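Grippers & End Effectors > Faults and Safety
Tags: gripper, crushing, paper cups, force limit
27 replies · 5 shares · showing the most liked

tvincze
Hello all. I would like to ask for advice about a fault which I can not explain. We have a two-finger gripper, the Kostiuk one with flat black pads, and we use it for handling of paper cups on a white table. For two weeks everything was fine. Since the beginning of June it sometimes continues to close after it has already contact with the cup. The wall goes in, the cup becomes oval, and if there is something inside it comes over the rim. My colleague got hot tea on his wrist. It was not serious, but he was not happy and I was not happy also.

What I have checked until now: the force limit in the Skateo controller is the same value as before, I compared it with the backup file. The pads are clean. The cable of the left finger has no visible damage.
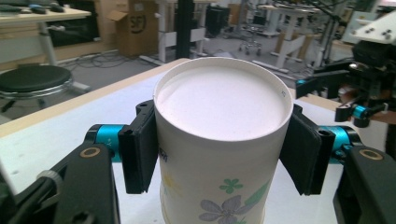 The fault comes more often in the afternoon, and up to 5 times in one shift. After restart of the controller it disappears for a while, then it is back. I do not find any error in the log, the status stays green the whole time. Has somebody seen the same behaviour?

Tímea Vincze

Jitholm
If it goes away with a restart it's the zero drifting. The controller takes its zero for the current sensing at boot and never again. Motor warms up, the baseline moves, and your "light grip" isn't light anymore. Open the fingers fully with nothing between them and read the idle current, once in the morning and once when it's misbehaving. Bet they don't match.

oldmate_pete
Reckon you're both overthinking it. Check the bushings in the links. Mine got sticky, the motor pushed harder to get past the sticky bit, then it let go all at once and flattened whatever was in the fingers. Pull the pins, clean them, put them back.

Jitholm
A sticky bushing doesn't fix itself when you restart the controller, Pete.

oldmate_pete
It does if the restart opens and closes the fingers a few times. Which it does on that unit.

tvincze
Thank you both. Pete, it is true that the homing moves the fingers, so I can not exclude your theory. I will do the current reading first because for this I do not need to dismantle anything.

Trollo
Can we go back to the tea please? Why was there hot liquid in a gripper with a known fault? I wouldn't let anybody's hands near that table until it's sorted. Green status with no error is the worst kind of fault, you've got nothing warning you. Cold water only, and put a hard stop on the fingers so they physically can't close past the cup width.

tvincze
You are right, and I take this as my mistake. On that day we did not know yet that it is a fault, we thought that the cup was a weak one. From now on only cold water, and nobody reaches in when the fingers are powered. I will ask our workshop for the hard stop.

Jitholm
Hard stop is fine for one size of cup. Useless the day you change cups.

Trollo
Then you change the stop. It's 2 screws. I don't see the problem.

tvincze
I come back with the measurement. In the morning the idle current was normal, and at three o'clock, with the fault present, it was clearly higher with open fingers and nothing between them. So Jitholm seems to be correct about the drift. But I also moved the links by hand with the power off, and the right one is heavier than the left at one position. So maybe Pete is correct too. I have now put a re-zero before every tenth grip and the bushings will be cleaned when the new pins arrive. I will write again if it helps.

oldmate_pete
Told ya. Put a dab of grease on them while you're in there.

Jitholm
No grease. Check the manual first, if those are the self-lubricating type you'll wreck them.

Last updated: June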